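Flesonitz cash counting scale: two months on a shop counter

November
By Nuala Conneely
100 shares | 2 comments

Card payments have taken over most of what goes through our till at Roswood, but we still bank cash every week and we still have to cash up every evening. Until this autumn we did it by hand, with coins in stacks of ten and notes in piles, and a slip of paper clipped to the bag. It took twenty minutes on a quiet day and longer in summer, when half of Tusevthorpe seems to pay for greetings cards with coins.

The Flesonitz is a counting scale. You put a cup of coins on it, tell it which coin, and it works out the number from the weight. It does the same with loose notes and with bagged coin. I bought ours new and paid the full price for it.

Setting up

There is a flat platform, a metal coin cup, a mains adaptor and a short printed guide. The rechargeable battery comes separately, which the box does not make very clear. Setup means choosing the currency, weighing the empty cup and weighing the empty till tray if you want to count coins without tipping them out. I had it working before opening time, and the guide was good enough that I haven't needed the longer one on the maker's website.

You need a level surface. Our counter has a slight slope towards the door and the first readings were off until I moved the scale to the back desk. There are adjustable feet underneath but no bubble level to set them by, so you are left to guess.

Using it

The scale takes you through the coins in order, smallest first, and moves on by itself when you lift the cup off. After a few evenings you stop looking at the buttons. Notes are slower. You add them in small batches and wait for a beep each time, and if you add too many at once it asks you to take some off again.

At the end it shows the total, takes off your float and gives a figure to bank. Our float is £100 and I entered it once. Cashing up now takes roughly 2 minutes for the coins and a little longer for the notes, depending on how many fives we have taken.

I counted by hand as well for the first fortnight. On most evenings the two figures matched to the penny. The largest single take in that time was £1,246, after a late opening, and the scale had it right where my own first count was a tenner short. It went wrong once, when a foreign coin had got in with the pound coins. The scale showed a warning but didn't say which coin it was unhappy with, so I had to go through the lot. 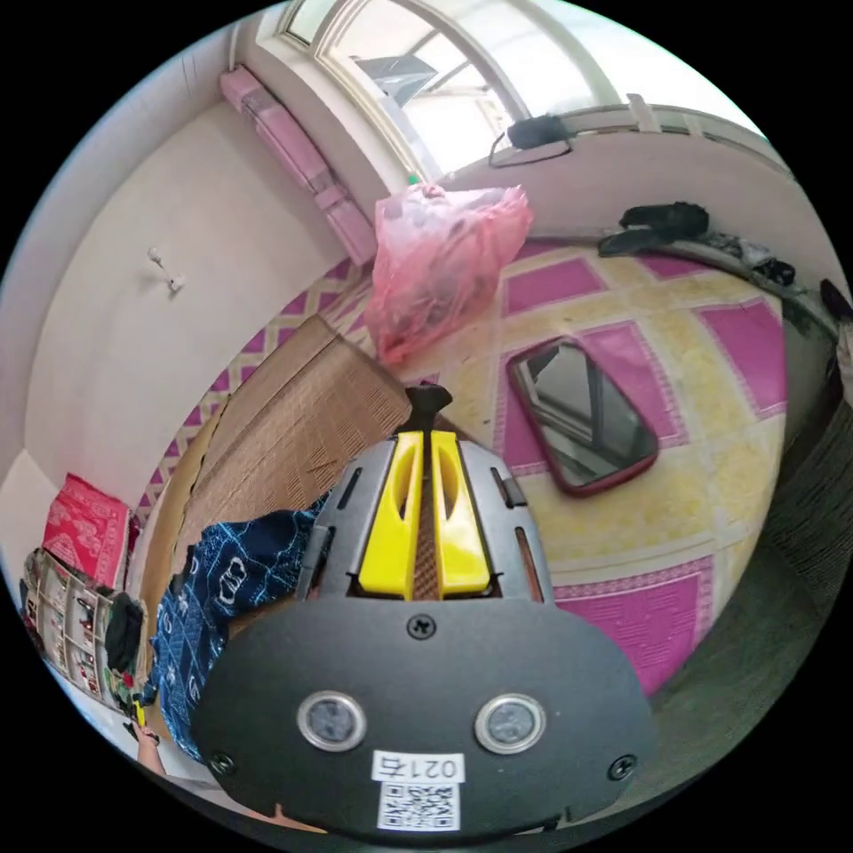
Ó Gríofa thinks I am letting it off lightly over the notes, and says that in a busier shop the waiting between batches would be enough to send it back. I take the point. If most of your cash comes in as notes, a proper note counter will be quicker, though it won't touch your coins and you would still be stacking those by hand.

Very worn or damp notes can throw the count out by one. The guide admits this and suggests smaller batches. I also wouldn't rely on it to spot fakes. It makes no claim to, but a new member of staff assumed it did, so it is worth saying to whoever closes up.

Saving and sending the figures

You can send each count to a computer through the USB lead. The software is plain and a bit old-fashioned. It makes a file with the date, the total for each coin and note, and the difference from the till reading if you type that in. I import the file into our accounts spreadsheet once a week. There is no direct link to any accounts package, and the one update I have installed made me enter the float again.

The scale itself keeps a list of past counts, each with its own number. Ours has reached 727, most of them from me checking the same cup over and over in the first week. I can't find a way to delete single entries. You either keep the whole list or clear it.

Complaints

The beep is loud and has two settings, on and off. The display is hard to read with the desk lamp behind it. The coin cup is a good size for us, but a full cup of two pence pieces gets heavy, and a spare costs more than I think it should.

Would I buy it again?

Yes, for a shop like ours with a small till and plenty of coin. If you take cash a few times a week and no more, hand counting is fine and you should keep your money. If you have several tills, ask the supplier whether each can have its own float. Ours holds one float at a time, and changing it means going back into the settings menu.

2 comments

Mags
We have the same one. A folded beer mat under the left side sorted out our sloping counter. The battery is worth having if you are short of sockets.

tillside
Does it do bagged coin properly? My bank is fussy about part bags and will not take them over the counter. I would mostly want it for that.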